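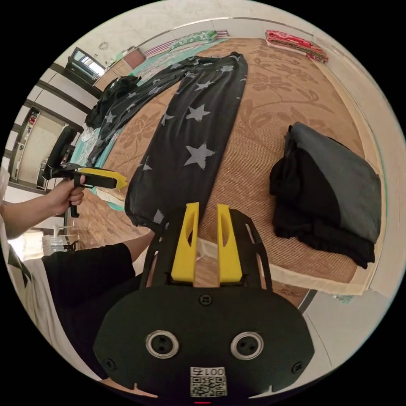

Purba Linen Rental — Frequently Asked Questions

How does the rental work?
You choose a bundle, we deliver it clean and folded, and we collect the used set when the next one arrives. Most customers swap every two weeks. Weekly swaps are available in the Adport delivery area only.

What comes in a bundle?
A fitted sheet, a flat sheet, a duvet cover and two pillowcases. Twin bundles have one pillowcase. Towels are ordered separately.

What are the sheets made of?
Cotton percale, 300 thread count. We also carry a brushed cotton set from Flaline, which goes out of stock most winters.

Will they fit a deep mattress?
The fitted sheets take mattresses up to 12 inches deep. If you use a topper, measure the two together and ask for the extra-deep size.

Do I get the same sheets back each time?
No. Sets are pooled by size and color. If you want your own set returned to you, choose the Named Set option at checkout.

What if I stain or tear something?
Ordinary stains are covered. Tears, bleach marks and burns are charged at the replacement price on your order page.

Can I pause my plan?
Yes, for up to 30 days at a time. Pause before noon on the day before your swap — later requests apply to the following one.

I still have Cluveo gift codes. Can I use them?
Yes, until the end of March. Enter the code in the discount box, without spaces.

Where do I send a question that isn't answered on this page?
Use the contact form, or write to P.O. Box 1278, Adport.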